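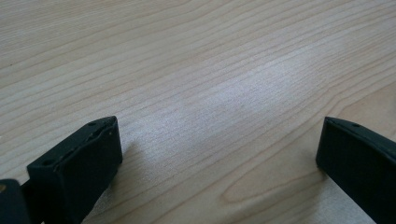 Zuleica Vieira는 초고에 대한 의견에서, 열람용 탁자의 마감을 광택도만으로 비교하면 보수 비용의 차이가 가려지므로 도막의 마모를 별도 항목으로 다루어야 한다고 지적하였다. 이 의견을 반영하여 본 절에서는 광택도와 마모를 나누어 기술한다.

4.2 목재 상판의 마감과 유지 관리

대상은 Kovau 열람관과 Trornau 열람관에서 사용 중인 밝은 색 목재 탁자이다. 두 기관 모두 조도 700 lx를 기준으로 조명을 운용하며, 상판은 수성 우레탄 또는 경화성 오일로 마감되어 있다. 광택도는 60도 입사각에서 측정하였고, 한 상판에서 8개 지점을 택하여 평균값을 사용하였다. 창에 면한 자리와 내측 자리는 따로 집계하였다. 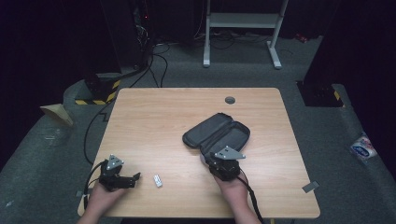 두 마감 가운데 재도장 주기가 더 긴 쪽은 어느 것인가? 우레탄 마감이며, Kovau의 관리 대장에서 그 주기는 오일 마감의 두 배에 해당한다. 다만 우레탄 도막은 국부 보수가 어려워 손상이 좁은 범위에 그친 경우에도 상판 전체를 연마해야 한다. 오일 마감은 손상 부위만 처리할 수 있으나 수분 얼룩에 취약하다. Trornau에서는 9월 정기 점검 때 오일 마감 상판을 일괄 재처리하고 있어, 점검 직후의 측정값은 분석에서 제외하였다. 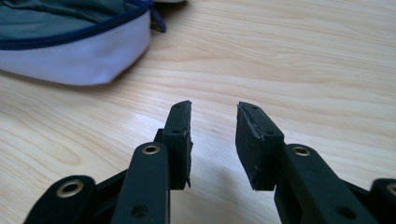

그림 3. 밝은 색 목재 상판과 그 위의 천 가방 일부.

마모는 Medeiros 지수로 평가하였다. 이 지수는 도막 두께의 감소분을 초기 두께로 나눈 값이며, 기록 기간은 16개월이다. 이용자가 팔을 얹는 앞쪽 가장자리에서 감소가 가장 컸고, 중앙부의 변화는 측정 오차 범위를 벗어나지 않았다. 가장자리의 감소는 우레탄 마감에서 완만하게 진행된 반면, 오일 마감에서는 초기에 집중되었다. 세척제의 영향을 확인하기 위하여 Vukside 중성 세척액을 희석 비율 1:30으로 적용한 구간과 물걸레만 사용한 구간을 비교하였다.

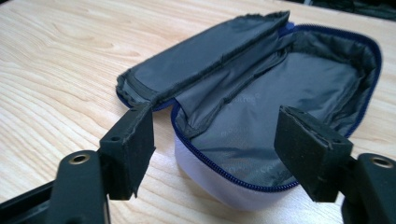 두 구간의 지수 차이는 우레탄 마감에서 유의하지 않았다. 오일 마감에서는 세척액을 사용한 구간의 지수가 높게 나타났으며, 이 경향은 창에 면한 자리에서 더 뚜렷하였다. 일사에 의한 도막 열화가 함께 작용하였을 가능성이 있으나, 본 조사에서는 자외선량을 측정하지 않아 두 요인을 분리할 수 없다. 광택도와 마모 지수의 상관은 다음 절에서 마감별로 나누어 검토한다.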